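Open house at Brevwood, 2019-09-03

The Brevwood building opens its doors twice a year, in May and again at the end of summer. I missed the May one, so I drove over with Heledd Powell for this one. Parking was easy. You sign in at the front desk, take a paper badge and go up one flight to the long hallway where most of the rooms are.

The first room we went into was the tabletop room, set up with white tables and paper cups. 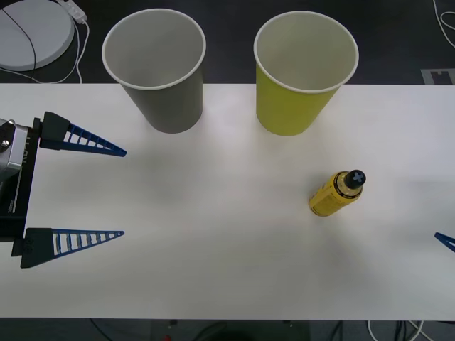
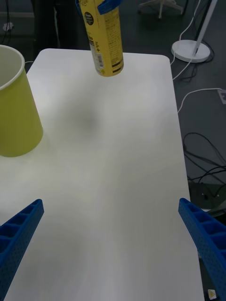 Cristian Londoño was looking after visitors on that floor. He told us the cups are bought in plain colors, 3000 at a time, and kept in a closet across the hall. They go soft at the rim after a while and get swapped out. Heledd asked whether glass was ever used and he said no, paper, cans and plastic only, nothing that can break over a carpeted floor.

The tables come from a firm called Feltard. Cristian said the rounded corners were the main thing they asked for, and that the white tops get wiped down every evening. They had darker tops before and the glare from the windows was worse, which surprised me.

We stayed around 20 minutes and then went down to the Forsyth room, which is storage and a small workshop. Raghda Zoubi had put out old floor plans from when the building was a shoe warehouse. Room 13 used to be the loading office and still has the original sliding door.

Coffee and rolls were in the lobby, free, but gone by noon. The restrooms are on the ground floor only. There is an elevator at the back, past the bike racks, and it isn't marked from the front, so ask at the desk.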